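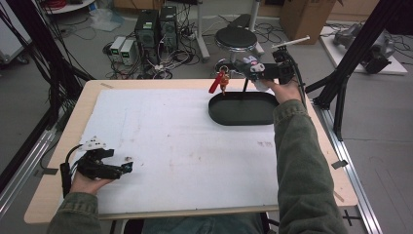

Danica Gashi asks why the grippers get all the attention in the quote when in her plan they were a third of the money. Good question, and it's the one for this unit. Answer in short: the grippers have a catalog page and the rest doesn't. You price what has a page.

UNIT 9. Buying for a collection station
Notes for Equipment Planning, revised Aug 15, 2025. Bring your own draft budget to the session, printed if possible, the projector in the small room is bad.

What we cover: the split of the quote, lead times, bench and floor, compute and power, consumables, spares, people time, how to write the request. Not covered: grant rules (Mirta has that unit) and import paperwork.

Starting point for everything: a station is hands, bench, compute, objects, people. If a line in your budget doesn't hang off one of those five, ask what it's doing there. If one of the five has no line, you have forgotten something. Usually it's objects. Sometimes people.

How the quote splits

Worked case, used all through this unit. One seated operator, two hand-held grippers, table, some tabletop tasks. One fixed arm bought for playback later. Vendors: Demison for the hand-helds, Stumenby for the frames and rails, Nikolaidis for power supplies and cabling. Software is Jiturex, yearly license.

First pass by a student group last year put the arm at the top and then ran out of paper. Don't do that. Do the cheap stuff first, in a long dull list, then the expensive stuff, then look at the total. People round down small items when they write them after a big one. Seen it every year.

Rule of thumb for this course: the "everything else" line starts at 33 percent of the total and you argue it down with real prices. Not up from zero. If your argued figure is lower, fine, show the prices. If you just have a feeling, leave it at 33.

Genowefa Laskowska's comment on the first draft, which I'm keeping in: where is the tape? There was no tape. No tape, no cable ties, no board for the table top, no tray, nothing to pick up. A very complete station for handling nothing at all.

Hands

Quote two per operator if the task is two-handed. Then quote the spare. More on spares below.

Ask the vendor in writing:
what is included in the unit price — tool, cable, tracking parts, mount, case?
are finger plates sold separately, and in what pack size
cable length as shipped, and price of the longer one
who calibrates on delivery, and whether a recalibration is billed
what happens to the warranty if you change the fingers yourselves

Demison answered the first four within a day and the last one never. We treated no answer as "void" and budgeted accordingly. That's the safe reading for planning purposes, you can always be pleasantly suprised.

Cable matters more than it looks on paper. A tethered tool has to reach across the table with the operator's arm, at full stretch, and still have slack behind it. Measure the reach with a person sitting down. Not standing! Then add the run to the computer. In Vlasta Vlachou's plan the run was measured in a straight line on the floor drawing, through a table leg. Reorder, second shipping charge, nine days lost.

Bench and floor

Table: the plain kind is OK. Size it by the operator's reach, bigger is wasted money and wasted floor. A light-colored cover on top is cheap, easy to swap when it gets dirty, and belongs on the consumables line (I used to have it under furniture. Wrong. Furniture gets bought once).

Frames and rails: aluminum extrusion, ordered cut to length. Get a drawing approved by two people before it goes to Stumenby. Cut pieces are not returnable. Brackets and bolts are quoted apart from the profile and come to more than you'd guess. Order extra brackets, one bag.

Floor: draw it. Really draw it, with cables. Things that take floor and are never in the drawing:
computers
power supplies
a stool or chair for the second person
the boxes everything came in
cable, in all directions

Cable covers are a line. Storage for packaging is a line too, or at least a decision, you need the boxes back if something goes in for repair. Write down who decides when the boxes go.

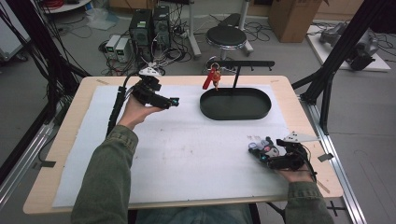
Compute and power

Two machines or one big one? For planning purposes price both. Two mid towers are easier to replace and you keep half a day's work if one dies. One big machine is tidier and takes one license. Jiturex charges per machine so check this before you pick, in our case the license difference ate the hardware saving.

Storage: take the expected hours and multiply by the rate from a test recording. Use a real recording, made on your streams at your settings. Our case plans 84 hours for the first block. Then double it for the backup. Then ask where the backup physically is. "On the other tower" is a copy, sure, but a leak from the ceiling won't respect it.

Power supplies: bench type, adjustable, from Nikolaidis. Buy the same model for all positions even if one could be smaller. One spare covers everything. Leads in two colors, labeled at BOTH ends. Label maker is a line. Label tape is a consumables line.

Check the outlets before ordering. Not the number of sockets, which circuit they're on. Neusa Bastos had a plan where everything fit nicely and all of it, plus the kettle next door, was on one breaker. Electrician visit was not budgeted. It took until December to get one.

Exercise, do before next session: write your power list with columns for item, watts from the plate, circuit. No guessing from the web page, go read the plate.

Objects and fixtures

Cheapest line, longest arguments. Every task needs something to pick up, somewhere to take it from and somewhere to put it. For a hang-and-drop task that's a small stand with hooks, a keychain or similar, a tray. Costs next to nothing. Order three sets anyway.

Reason: the objects define the task. If a tag tears off or a tray gets borrowed and the replacement is a diffrent size, you now have two tasks in one data set. Buy the sets together, same batch, put them in a marked box with a list taped inside the lid. Keep the receipt with the product code. Shops drop small items without notice.

Our case has $49 for objects. It got approved without a question, and it was the line most used.

Who chooses the objects? Task author, not purchasing. Purchasing will find you a cheaper tray. It will be shinier or deeper or round.

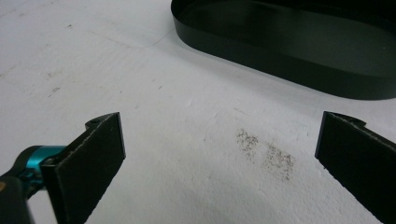
Consumables is the line that gets cut first, so write it so it can't be. That means one row per item with a use rate, no lump sum. Covers, wipes, tape in two widths, finger pads or plates, screws for the plates. A row saying "misc lab supplies" goes in the first round of cuts, a row saying "table cover, replace on schedule, unit price attached" mostly survives. And think about cleaning as bought time plus bought stuff. A patch of gray-brown specks on the white in the open gap between the two black fingers, with smudges further off, means somebody stops and wipes before the next take, and both the wipe and the minutes come from a row you wrote or didn't. Same for small hardware: a plate with one screw hole at the corner wants the right screw in a drawer, with the right driver beside it. Put both down.

Use rates for the first budget: guess high, log for the first block, correct in the second request. Keep the log on paper at the table. Nobody fills in a spreadsheet with a gripper in each hand.

Spares

Three questions per item:
does the work stop if it fails
how long to get another
can something else on site stand in

Stop + long lead + no stand-in = buy the spare now, with the first order, same shipping. Hand-held tool: yes, buy. Tracking part: yes. Tool cable: yes, and it's the cheap one so no excuse. Tower: no if you have two. Arm: no, nobody can afford that, get the service contract priced as an option and put the option on the form.

Genowefa's version, better than mine: sort by lead time, longest at the top, draw a line where your patience ends.

People time

Not equipment but it goes on the same page, otherwise the equipment sits. Assembly of frames, first calibration, writing the task sheet, training the operators, resetting between takes, checking recordings afterwards. Resetting and checking are the two that get lost. Recording hours are not paid hours. For the 84 recording hours above, make your own estimate of paid hours and bring it, we'll compare on the board. The spread last year was embarassing.

Seated work with both arms out is tiring. Budget for breaks and for a second operator to swap in. Chair adjustable. A cheap chair is a false saving, and it's the only item operators will complain about directly to your boss.

Order of ordering

1. Extrusion drawing approved, order frames
2. Hand-helds plus spare, cables
3. Table, chair, covers
4. Power, after circuit check
5. Computers, late, prices move and you don't need them until the frames are up
6. License, last. Jiturex starts the year on the day of purchase and does not care that your table hasn't arrived
7. Objects, whenever, but before training

Writing the request

One page plus the table. First sentence says what work gets done with it. Total in the first paragraph, don't make them hunt. Options listed apart from the base, each with its price and what is lost without it. Quotes attached with their expiry dates written on the front sheet, by hand is fine. Demison's last one expired while the form was waiting for a signature and the new price was higher.

Ask for the contingency openly. Hidden padding gets found and then they trust none of your rows.

For next session
draft budget, all five groups
power list with circuits
floor drawing with cables
paid hours estimate
one item you cut, and what it would cost to be wrong about it

Questions to Mirta Ocampo while I'm traveling, she has the vendor folder.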